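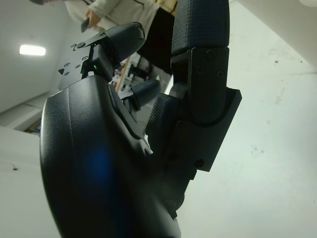 试用群里有人回得很直接：指垫的网纹再细也没用，先说备件多久能到，等一个月的话整套都别考虑了。

这条放最前面，问的人太多。备件我们走 Mahlangu，指垫和螺丝有现货，指节总成要等厂里排。具体多久看下面“采购和备件”那节，目前能说的都写那了。

lirneo-hand-bench 说明

Lirneo 双手套件的评测记录，加一份随评测放出来的数据。Prarstead 这边的台子上做的，桌面家务类任务，主要是烤面包机那一组。套件还在试用期，没定要不要买。README 写得急，缺的慢慢补，看到错别字直接改了提上来就行。

当前版本 v2。v1 的人请重新下，v1 的左右腕相机通道是反的，别再用它训东西了。

套件里有什么

左右手各一只，多指，黑壳，指面贴网纹橡胶垫。
腕部转接件，配我们现有的双臂，孔位对得上，没改。
腕部小相机，自带线，线偏长。
Engate 的控制盒和一份授权，授权绑机器，换主机要重新申请。
一包螺丝，十字的。少给了几颗短的，后来补寄了。
纸质手册，中文版机翻，建议直接看英文。

没有的：急停。没有的：线缆护套。报价单上写“可选”，我们没选，现在后悔，线老是挂到桌角。

数据内容

总共 208 条，都是遥操作录的，没有自主运行的。自主的那部分成功率太难看，先不放。
每条最长 2000 帧，超过的切掉，切点在 meta 里有标。
两路腕部加一路头部视角，再加关节角、手指电流、操作员按键。
没有力觉。指尖里据说有传感器的位置，但我们这批没装，字段留空了，读出来全是零是正常得，不用来问。
没有声音。

任务分这么几类：

toast_load 从托盘拿面包片，放进烤面包机的槽
toast_lever 按下侧面的小拉杆
toast_unload 取出来放回托盘
tray_shift 挪托盘，双手
idle 手停在桌子上方不动，标定和算漂移用

toast_unload 的标注质量最差，有一部分是赶在下午收工前标的，起止帧会偏。要用的话自己过一遍。其它几类还行。

烤面包机那组注意一下，同一个任务标签底下通电和不通电的都有，分不清的时候看 heat_on 字段。空机通电单独标了 empty_heat，那个不算操作数据，是测相机曝光的，发热丝一红，自动曝光就往下掉，白桌面跟着变灰，做颜色增强的人要当心。

目录

raw 原始包，很大，一般不用下
clips 切好的
meta 每条一个 json
calib 相机内外参，左右手分开
tools 读数据的脚本，几个，很糙
notes 评测时随手记的东西，格式不统一

怎么跑

先装 tools 里的依赖，再跑 check.py，它会把 clips 和 meta 对一遍，缺文件会报。全过了再跑 view.py 看一条。
Windows 没试过。
时间戳用的控制盒的钟，跟主机对过，对齐以后的写在 t_sync，请用 t_sync，别用 t_raw。
腕部相机比关节数据晚，meta 里 cam_delay 有值，两只手不一样，读的时候脚本自动减掉。自己写读取的要记得减，忘了的话手指看起来总是慢半拍。

装手的过程

比想的顺。转接件先上臂，再上手，螺丝对角拧。手册说用扭力批，我们一开始没用，有一颗拧过了，壳子上压出一道印，后来老实借了一把。

上电以后先等指示灯。掌和指根之间的缝里有个小灯，很小，正面看不见，得斜着找。绿的就可以往下走。别的颜色请翻手册，我们只见过一次黄的，重启好了，原因不明，已经报给 Lirneo。

标定跑 Engate 自带的向导，一只手一只手来。向导会让手指逐根张合，手周围别放东西。跑完存盘，存盘按钮在第二页，很容易以为已经存了，我们重跑过两遍就是因为这个。

腕相机的视野被手自己挡掉很多。掌壳占了一大块，手指立起来的姿势尤其明显，做视觉策略的人一定先看几条 clips 再决定裁切。想过把相机往外挪，转接件上没孔，作罢。Lirneo 说下一版会给支架，没说什么时候。
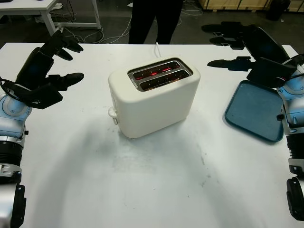
有位读者来信说，这类任务用两指平行夹爪就够，便宜又皮实，多指手放在烤面包机旁边是杀鸡用牛刀。

同意一半。放面包片，平行夹爪够，我们旧的那套也做得来。按拉杆就不太行，拉杆小，位置又低，夹爪得整个侧过来，胳膊常常够不着那个角度。多指手伸一根指头下去就完了，胳膊姿势好看很多。挪托盘也是，托盘有边，手指能勾住。差别大不大看你任务里这种活占多少。只做抓放的，省点钱吧。

实际用下来

好的先说。

张合干脆，指令下去到动作起来的延迟在我们的台子上量是 300 毫秒以内，遥操作的人换手以后很快就适应了。
网纹垫抓力够，抓塑料托盘边不打滑。
壳子拆开方便，螺丝都在外面，十字批就能搞定，不用找奇怪的工具。
左右手的零件大部分通用，备件可以少囤。

不好的。

体积。两只手同时靠近烤面包机的时候很挤，操作员要先想好谁进谁退。录的时候撞过几次，都是手指碰手指，meta 里标了 collision，没删，有人可能要负样本。
线。手侧面出线，弯一大圈，翻腕的时候会扫到东西。我们拿魔术贴绑了，还是不太放心。
指垫吃灰。面包屑进网纹里很难弄，刷子比湿布好用，湿布会把屑糊进去。
耐热没有官方数据。问过，回复是“不建议接触高温表面”，多高算高没说。我们自己的规矩是通电期间手指不进槽口上方，要取东西先断电，等凉。数据里也是按这个规矩录的，所以 toast_unload 里看不到热取，别拿它训热取。
控制盒风扇吵。
授权掉过一次，早上 9 点多开机提示过期，发邮件，下午才恢复。半天没了。

采购和备件

Mahlangu 是代理，报价单、发票、寄修都走他们。回邮件还算快，电话不太打得通。
指垫：有货，建议跟套件一起下单，单独买运费不划算。
螺丝：有货。
指节总成：按批排产，我们问的那次答复是“下一批”，没给日期。九月会再问一次，问到了更新这里。
整手返修：要拆下来连转接件一起寄，先备份标定文件，返回来的手标定是空的。
保修从发货算，不从验收算。合同里这句字很小，签之前看一眼。

价格不写，跟各家谈的不一样，写了也没参考意义。

已知问题

clips 里有少数几条头部视角丢帧，脚本用前一帧补的，meta 里 dropped 有数。
左手电流的单位 v2 里改成安培了，v1 是毫安，老脚本请检查。
idle 那类有几条手其实动了一点，操作员手抖，懒得剔。
头部视角里偶尔有人的腿在桌子另一边走动，没打码，没拍到脸的才放出来。腕部视角同理，拍到脸的整条删了。
背景比较乱，地上有线，旁边有别的桌子和杂物。没收拾，也不打算重录，做背景增强的反而说挺好。
calib 里右手那份文件名拼错了，写成 rihgt，脚本是按错的名字读的，所以先别改，改了要一起改。

用途和限制

研究用，评测用，可以。拿去训模型可以，发文章请注明版本号。
不要拿来给 Lirneo 或者别家打广告，这份东西写的是我们一张台子上的情况，换个臂换个控制盒结果会不一样。
不要当安全依据。涉及发热电器的任务，请自己做自己的评估。
原始包里有一些操作员的语音备注转的文字，口语很重，有脏话，介意的别下 raw。

还没做的

跟旧夹爪的对照。同样的任务各录一遍，旧夹爪那边已经排上了，等台子空出来。
换一台烤面包机。现在只有这一台白的，拉杆位置固定，泛化没法谈。
托盘也只有一种，同上。
长时间跑。到现在没有连续跑过一整天，发热和松动都不清楚，拧螺丝的记录在 notes 里，每次收工会摸一遍。
自主运行的结果，等能看了再放。

更新

v2 修腕部通道左右颠倒，改电流单位，补 heat_on 和 empty_heat，删掉拍到脸的。
v1 首次放出，别用。

提问请开 issue，标题里写清楚是数据还是硬件，硬件的我们会攒一起转给 Mahlangu，回得慢请见谅。标定向导报错的，把控制盒日志一起贴上来，光贴截图没法查。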